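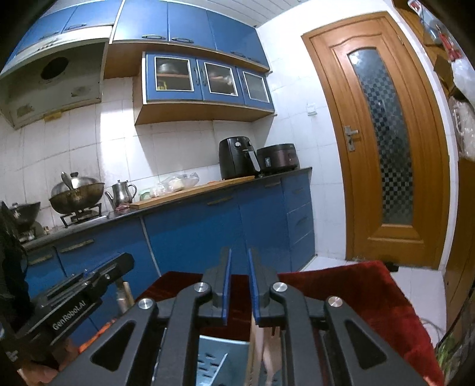 The Tongate pad and pivot kit, part no. 344, is a service kit for hand-held two-jaw grippers that close by a linkage. It contains replacement pads, pivot screws, washers, cleaning swabs and a small tube of grease. Most grippers that come to our bench need nothing more than these parts and half an hour's work. With the jaws nearly closed, look at the inner faces: the two blue pads should stand close to parallel, with a narrow gap between them, and the silver pivot screws should sit two to each side of the linkage. If the gap is wider at the tips than at the root, or one side moves before the other, start with the checks further down this page before ordering anything.

The kit is packed by Ultudex and sold through the Drurkura parts counter. Text revised July 2022.

## What the kit contains

| Item | Quantity | Notes |
|---|---|---|
| Grip pads, blue, self-adhesive | One pair | Left and right are not interchangeable |
| Pivot screws | One full set | Supplied dry, without thread lock |
| Thin washers | One bag | Includes spares |
| Pad scraper | 1 | Plastic, do not replace with a blade |
| Lint-free swabs | One pack | For the pivot bores |
| Pivot grease | 1 tube | Enough for several services |

Thread lock is not in the kit. Use a low-strength type that can be undone with hand tools. The hex key is also not included, as every gripper should have come with one.

## When to service

Service the gripper after every 2,000 closings, or sooner if any of these apply:

- the pads look shiny or have picked up grease that doesn't wipe off
- a pad edge lifts when you run a fingernail along it
- the jaws click or hesitate as they open
- the fully closed reading has changed since the last service

Kitchen work is the hardest on pads. Cooking oil gets under the adhesive from the front edge and works its way back, and by the time a corner lifts the rest of the pad has usually gone as well. Flour and starch cause less harm but they collect in the pivots. Grippers used near a hob should have the pads wiped at the end of each session, whatever the count says.

## Cleaning between services

Switch the gripper off and take out the battery if it has one. Open the jaws fully and wipe both pads with a cloth dampened with warm water and a drop of washing-up liquid. Wipe again with clean water and leave the jaws open to dry.

Don't use solvent on the pads. It makes them tacky for an hour and hard after that. Don't put any part of the gripper under a tap.

Brush the recesses in the outer arms with a dry, soft brush. Crumbs left in them tend to drop into the linkage when the gripper is tipped up. Keep the brush away from the lens.

## Changing the pads

1. Lay the gripper on a folded towel with the jaws open.
2. Lift one end of the old pad with the scraper and pull it back slowly, low and flat against the jaw.
3. Rub off the remaining adhesive with your thumb. A swab with a little isopropyl alcohol will shift the last of it. The jaw must be bare and dry before you go on.
4. Check the letter on the back of the new pad (L or R) against the jaw. Left and right are taken from behind the gripper, looking towards the tips.
5. Peel the backing, set the rear edge against the stop and roll the pad forwards.
6. Do the other side.
7. Close the jaws on a sheet of folded paper and leave them closed overnight.

Always change both pads together. A new pad is thicker than a worn one, and a mixed pair will close off-centre.

Teresa Ostrowski, who runs our bench, adds that pads which have been stored somewhere cold should be brought indoors the evening before. The adhesive grabs badly if it is fitted cold, and you may not find out for a week.

## Pivots

Work on one pivot at a time. If you take them all out together the arms will spring apart and the washers will be on the floor.

1. Undo the screw and put it to one side. Don't mix old screws with new.
2. Slide the washer out with a swab and wipe the bore until the swab comes away clean.
3. Put a smear of grease on the plain part of the new screw. Keep it off the thread.
4. Put one small drop of thread lock on the thread.
5. Fit the washer and screw and turn until it just stops, then back it off slightly. The arm should move under its own weight, with no rocking from side to side.
6. Move the arm through its full travel a few times before starting the next one.

The commonest mistake is over-tightening. The jaws still close, but they return slowly, and the recorded opening lags behind the hand. If you feel a drag at one point in the travel and not at others, the bore is worn or the arm is bent and a kit won't cure it.

## Setting the closed position

After new pads the old closed reading is no longer right. Close the jaws gently until the pads touch and no further, then store the reading as zero using your own software. Open fully and store that as well. Repeat both. The second pair of readings should agree with the first. If they don't, a pivot is loose.

Where two grippers are used as a pair, one in each hand, do both on the same day. Write the readings for each on its own card. Maarja Jankauskaitė at Drurkura has a printable card she can send on request. It has a line for the closing count, which people tend to forget.

## Faults

**Jaws close off-centre.** Mixed pads, or a pad fitted forward of its stop. Check the rear edges first.

**Pad slides on the jaw.** Adhesive residue or grease left underneath. The pad can't be reused. Fit a new pair.

**Clicking on opening.** Missing or doubled washer.

**Screw works loose again after a few sessions.** Old thread lock left in the hole. Clean the hole out with a dry swab and a spare screw run in and out by hand.

**Closed reading drifts during a session.** Normal for the first day with new pads. After that, go back to the pivots.

## Ordering and bench service

Kits are kept in stock at the Drurkura counter. Pads are also sold on their own in pairs, but pivot screws are only supplied as a full set. We sent out the last of the June batch with a shorter scraper than the one listed. It works the same way.

If you would prefer us to do the work, send the gripper with its battery removed and the jaws held closed by a rubber band. Put the reading card in the box. Aigars Hunt books in the repairs and will write to you if an arm needs replacing before any work is started. Please wipe off food and oil before packing.

Questions about fit should go to Gerardo Tiongson, with a clear photo of the jaw from the side and the pad length measured along the inner face. Žukauskas jaws with the rounded tip take a different pad and are not covered by part no. 344.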